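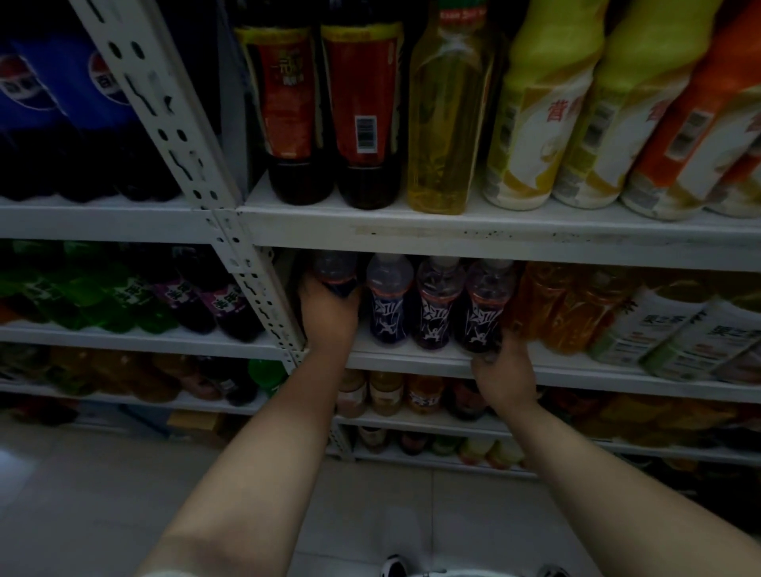
Leanne Goodall wrote to me after my last column that a dance school has every right to decide who sits in the room, and that if parents don't care for the rule they can take their kids somewhere else. She is right about the first part. I want to argue about the rule anyway.

The rule is the closed door. Most studios in our area have one now. From the second year of classes on, parents wait in the lobby or the parking lot, and twice a year there is a watching week when chairs are set out along the wall. The rest of the time you get a child back at the end of the hour and ask how it went, and the child says fine.

I have paid for dance classes for a long time, for 2 daughters, at three schools. Killilora was the first. It had a big window between the waiting area and the floor, and anyone could stand there. Wanwood had a screen in the lobby with no sound. The school we are at now has a door with paper taped over the glass.

The case for the paper is not a bad one. Small children look at their mothers instead of the teacher. They wave. One kid cries, sees her dad, and runs to him, and then two others want to go too. Parents also correct from the sidelines. I have done it. I once pointed my foot at my older daughter through the Killilora window until another mother asked me if I was all right. A teacher with 14 five-year-olds doesn't need that.

Leanne makes this case better than I do. She says her students settle within a couple of weeks of the door being shut, and that the shy ones gain the most. I believe her.

My trouble is with how far it has gone. A rule that makes sense for the first month of a class for little kids has turned into a rule for everyone, all year, up to the teenagers. By the time a girl is eleven she is not going to run off the floor to sit in my lap. She would prefer that I not exist. The reason given to me for keeping the door shut at that age was "focus," and when I asked whose, I got the printed policy again.

There are things you only learn by watching a class. You learn whether the teacher moves around the room or stays at the front with the same three kids. You learn how much of the hour is spent on the recital dance and how much on technique. At Wanwood, even with no sound, I could see that from June on the class did nothing but run the recital number, and that my younger daughter was standing in the back row marking it with her hands. That told me more than any progress report. We moved her that summer, and she was happier in a smaller class.

You also learn how children are spoken to. Most teachers I have met are kind and tired and good at their jobs. A few are sharp in a way that a seven-year-old can't report on, because she assumes it is what dance teachers are like. An open window keeps that in check without anyone having to make a complaint.

Then there is the money. A term at our school is 24 classes, paid up front, with shoes and costumes on top. I don't know of another thing at that price that I would buy and agree not to look at. The swimming pool has bleachers. The gymnastics club has a balcony, and those kids are doing things that could break their necks.

What I would like is dull and easy to do. Keep the door shut for the first four weeks of the year for the youngest groups. After that, leave the window clear, or put up a screen, and ask parents to stay back from it and keep quiet. If a parent can't manage that, talk to that parent. The Boiko method classes that run out of the community hall do it this way, and so does the tap group at Ninby, where the younger brothers and sisters sit on the stairs and watch.

Teachers will say that it only takes one difficult mother to ruin a class. Maybe so. It also only takes one phone call to deal with her, and the other families shouldn't sit in their cars all winter on her account - in our lot you can't even leave the engine running.

I'm not pulling my daughters out over it. They like their friends and they like the spring show. But re-enrollment forms are due next month and there is a comment box on the back, and I plan to use it. I'd ask other parents to do the same.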